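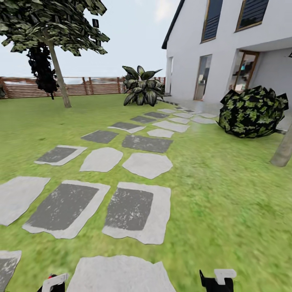 Tibor Kelemen asked, after reading the first draft of this card, whether the open day recordings could be used to compare one operator with another. They should not be used in that way. Visitors took turns at the controls, turns were of unequal length, and no record was kept of who was driving.

Sedow Garden Set – data card

Summary

The Sedow Garden Set holds simulated runs recorded during the open day of the Lusness laboratory on 19 April 2021. Visitors guided a two-gripper robot through a rendered garden with a lawn, a stepping stone path and a house. All runs are synthetic. No outdoor recording is included.

Contents

282 runs, of which 231 were made by visitors and the remainder by staff before the doors opened
6 starting positions
One text log per run, giving gripper commands and time steps
2642 still views, taken from the robot's own viewpoint

How the runs were made

Each visitor received a short briefing from Anikó Gulyás or Botond Pap and was then asked to travel along the path towards the house. The stones are uneven in outline and vary in shade, from plain light grey to dark grey, and some have a dark inset within a pale border. Visitors were free to leave the path. Many did so, and these runs have been kept.

Known limits

The grass texture is blurred and grainy in places, most clearly in the right foreground of some views. Leaves on the tree and shrubs are coarse. Models trained on these views alone should not be expected to work in a real garden.

The rendering software, Poston, was updated in December. Views made again with the newer version will not match the stored ones exactly.

Two logs from the staff session stop early – the simulator was closed before they had been saved in full. They are marked "short" in the index.

Access

The set may be used for teaching and research. Requests should be sent in writing to Jenő Csizmadia at the Lusness laboratory, stating the intended use. Corrections to the index are handled by Zoltán Bárány.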